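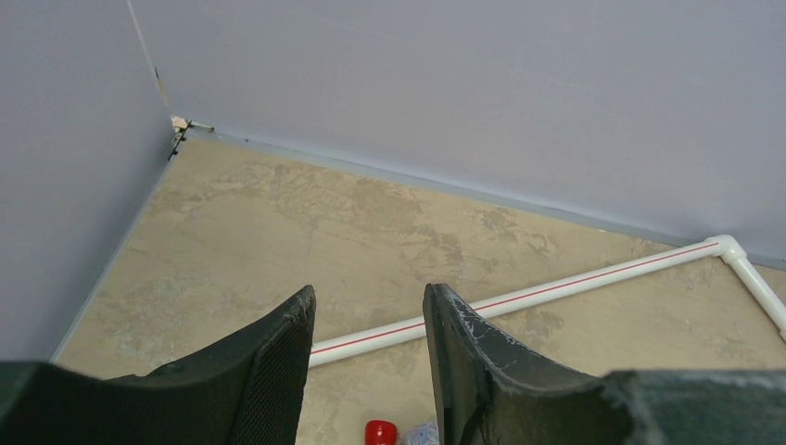
Plumbing > Pipe & Fittings > Show Your Work

sollow27: Pipe stand for garden faucets. Elbows at the corners, tees along the top, base flat on the floor. Glue it or leave it dry?

Clomitz: Glue. Dry fit is a sprinkler with ambitions.

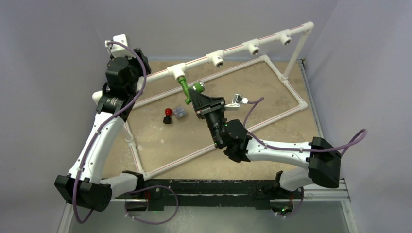

arby_202: Disagree. Glue it and you own that shape forever. I have one from June I can't get out of the basement.

sollow27: Green faucet is in the first tee. Three more tees with nothing in them.
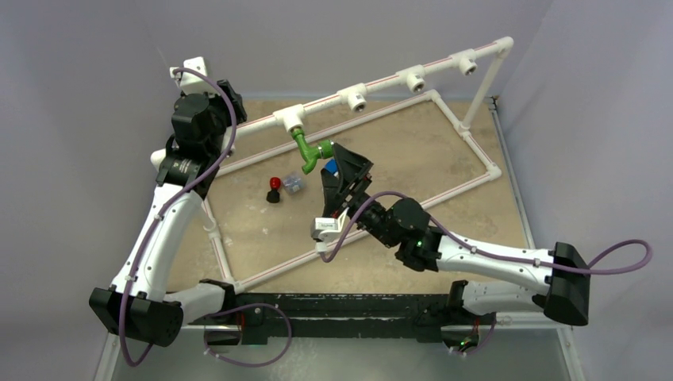 Clomitz: Tape the threads before you add the rest. And glue it.

arby_202: Tape, yes. Glue, no. Measure your door first.

sollow27: Door is 27 inches. Oh.

Last updated: Sunday, August 10, 2025

Contact us | Back to top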